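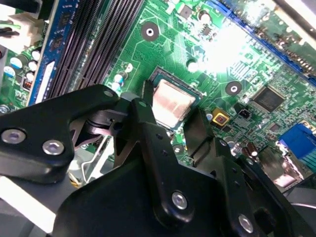
Cleaning Up an Old Desktop Computer

Dust is the usual reason an older desktop gets loud. The fans pull it in, it packs into the cooling fins, and the fans have to run faster to move the same air. A cleaning takes less than an hour and costs next to nothing if you already have a screwdriver and a soft brush.

Before you open it

Shut the computer down from the menu, flip the switch on the back of the power supply, and pull the cord. Hold the power button in for a few seconds to drain what's left. Take a picture of the cables on the back with your phone.

Work on a bare table or a sheet of cardboard. Carpet is a bad place for this, and so is a wool sweater. Touch a bare metal part of the case before you reach inside and again every time you come back from another room.

Screws

Use a muffin tin. Case screws go in one cup, drive screws in another, and so on around. Some of them look the same and have different threads, and a coarse screw forced into a fine hole will strip it. If a screw is tight at the start, back it out and try again by hand.

Removing the dust

Take the case outside or into the garage. Brush the loose stuff off first with a clean, dry paintbrush, 2 inches wide or less. Natural bristle is fine. Then use canned air in short bursts, with the can upright. A tilted can spits liquid.

Hold each fan still with a finger while you blow on it. Letting it spin freely under the air can damage the bearing.

Skip the household vacuum inside the case. You can run it over the outside vents and the floor when you're done.

Filters, if your case has them, slide or snap out. Rinse them in lukewarm water and let them dry overnight before they go back in.

Thermal paste

Leave the processor cooler alone unless you have fresh paste on hand. Once the cooler comes off, the old paste has to be wiped away with isopropyl alcohol and a coffee filter (paper towels leave lint). A dab the size of a small pea is enough. Tighten the cooler screws a little at a time, going corner to opposite corner.

The coin battery

If the clock resets every time you unplug the machine, the coin battery on the board is worn out. Most desktops take a CR2032, but read the number on the old one. Note which side faces up. You may need to set the date again at startup.

Putting it back

Check that no cable touches a fan blade. Plug in the power cord and monitor and start it once with the side panel off, hands clear, to see that the fans turn. Then shut down, unplug, and close it up.

I do ours every 4 months because of the dog. A house without pets can go a year.

Tirta Nasution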